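Cindbridge

Cindbridge is a market town in the valley of the river Gu, at the place where the old road from Stimbridge to Prindgate crosses the water. It had 2,706 inhabitants at the last census. The town is known in the region for its stone bridge, for the spring fair, and for the repair trade, which has been the main occupation of its center streets for several generations.

Name

The first part of the name is usually explained as a short form of "cinder." Charcoal was made in the woods above the town, and the carts that brought it down left black dust on the bridge. A second explanation, found in older guidebooks, connects the name with a family of millers, but no record of such a family has been found. The local spelling was Cinbridge until the railway company painted the present form on the station sign, and the town council later adopted it.

Geography

The town lies on the north bank of the Gu, on ground that rises slowly toward the hills. The south bank is low and was often flooded, so for a long time there were only gardens and drying yards on that side. The highest point of the municipality is Beacon Field, at 755 feet. Winters are wet but mild. Snow stays on the ground for a few days in a usual year, and fog in the valley is common from October until March.

History

The crossing is older than the town. A ford was in use before any bridge, and parts of its stone floor can still be seen when the river is low. The first bridge was made of timber and was carried away by a flood together with the toll house. The present bridge has five arches and was paid for by a tax on wool, which the merchants of Stimbridge opposed for many years because they had to pay the larger share.

In the following period Cindbridge lived from wool and from travelers. There were four inns on the main street, and three of the buildings remain. When the railway came, the line was placed on the south bank, and travelers no longer needed to stop for the night. Two of the inns closed in the same decade. The stables behind them were rented cheaply to clockmakers, tinsmiths and saddle menders, and from this the repair trade took its beginning.

The woolen mill was the last large employer of the old kind. At its height it had 900 workers, many of whom walked in from the villages each morning. After it closed, the building stood without use for a long time. The upper floors are now apartments, and the ground floor is used by the town library.

The repair trade

The workshops of Cindbridge are small, in most cases a family and one or two employees. They are found mainly in Saddler Street and in the yards behind it. The first trades were clocks, pans and harness. Bicycles and sewing machines came next, then radios, and later television sets. Huiling Lei, whose history of the street is the fullest account of the subject, writes that the workshops did not change their trade by a plan. A customer brought in a thing that the owner had never opened before, and the owner opened it.

Lei also describes the custom of the "second look," which is still kept in several shops. An object that one workshop cannot repair is carried to a neighbor before it is given back to the customer. The neighbor takes no payment for looking, only for the work if the work is done. The custom has caused some quarrels — mostly about who should tell the customer the price — but it is generally respected.
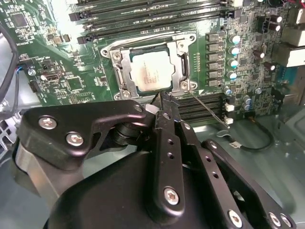 An evening school for repairers was opened in the former grain store by Hongjun Luo, a watchmaker who had moved to the town from Prindgate. The courses last 2 years. In the first year the students learn to use hand tools, to read drawings and to keep a written record of each job. In the second year they choose one trade and work beside an experienced repairer. The lessons begin at six o'clock, so that people who have employment in the day are able to attend.

Fair and customs

The spring fair is held in March on the meadow next to the bridge. In the past it was a sheep market, and the shepherds' prize is still given, although the number of flocks has become small. The workshops put tables along the street during the fair, and visitors may bring small objects to be mended while they wait. A flat oat cake with caraway seeds, called a toll cake, is sold only at this time.

Transportation

The station is on the south bank, a short walk from the center. Trains run to Stimbridge every hour and to Prindgate in the morning and the evening. Heavy trucks are not permitted on the old bridge and must use the crossing downstream.

See also: Gu (river); Stimbridge; Prindgate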